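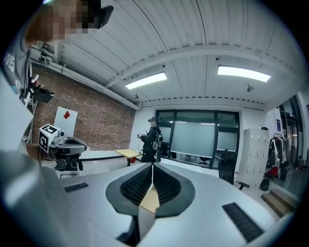 Lizelle Engelbrecht reckons the brick wall should have been left well alone, and she told me so before I'd even got my bag off my shoulder. Red-brown brick makes a room feel dark, she says, and a coat of white would have sorted it out in a weekend. I like the brick! I said so, we agreed to differ, and she went off to find the kettle.

So yes, the big shared workroom at Brikora is up and running, and I've been in for a proper nose round. If you remember the old place in July (boxes to the ceiling, one socket that worked, a door you had to kick), you'll be as pleased as I am. There's a large window with a black frame, and a whiteboard stands in front of it, which Pankaj Tripathi thinks is a waste of good daylight. He may have a point, but he also wrote half the July plan on that board, so I don't expect it to move.

My favourite thing is the long white workbench. You can spread out on it without somebody's elbow in your sandwich, and the little yellow table at the end is a cheerful touch. Marthinus Sibiya wants a second yellow one. The black office chairs are staying too, although Zsófia Sipos has asked for cushions and has offered to sew them herself if the fabric comes out of the kitty.

Then there's the tall white locker cabinet, with its rows of small doors. Keys are being handed out at the front desk for a deposit of 200, and you get it back when you return the key, so please don't lose it down the sofa like I did last time. Petronella Maluleke has the list and she's strict about it. The clothing rack over by the dark glass doorway has white garments on it and something red, and she'd like coats kept off it and hung in the corridor.

Still to come: a better lamp for the far end, a bin with a lid, and a decision about the brick. Lizelle is collecting names for the paint. I've put mine down against, in capitals. The next open evening is August 2, 2018, in room 206, doors at 9 minutes past six (Marthinus picked the time, ask him), and there'll be soup.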